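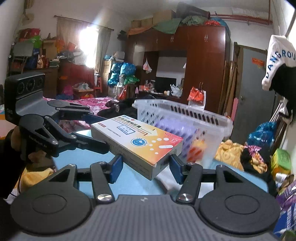

3.2 Storage of medicines in the home

Households in the Drultside sample kept medicines in a wide range of containers, few of which had been made for the purpose. Plastic baskets, shoe boxes and kitchen drawers were all recorded. Of the 746 households visited, most used at least two storage places, and the contents of the second were often unknown to the person answering the questionnaire.

Outer packaging was examined separately from its contents. Boxes were coded for the main language of the printed text, the presence of a large printed number on the face, and the use of color bands or symbols. The box in Figure 2 was coded as Chinese-language, with an orange-to-yellow band, an arrow-like graphic and the number 12 near one end. Numbers of this kind were entered as printed and were not interpreted as a pack size or a dose unless the accompanying text had been translated.

Figure 2. Medicine box with Chinese text, and a translucent white basket on a light blue tabletop.

Respondents in Farkach relied heavily on color when asked to find a given product among others. In Nivano the position of the box in its container was named more often, and several respondents reported difficulty after another member of the household had tidied the shelf. Both groups made little use of the fine print on the end panels.

Loose blister strips presented a further problem. Once a strip had been separated from its box, the expiration date was often missing or only partly legible — a result also obtained in the earlier Tatlı survey, which covered roughly 1,000 items. Strips without a box were therefore coded under category 7 (incomplete labeling) and left out of the comparison of package design in Section 3.3.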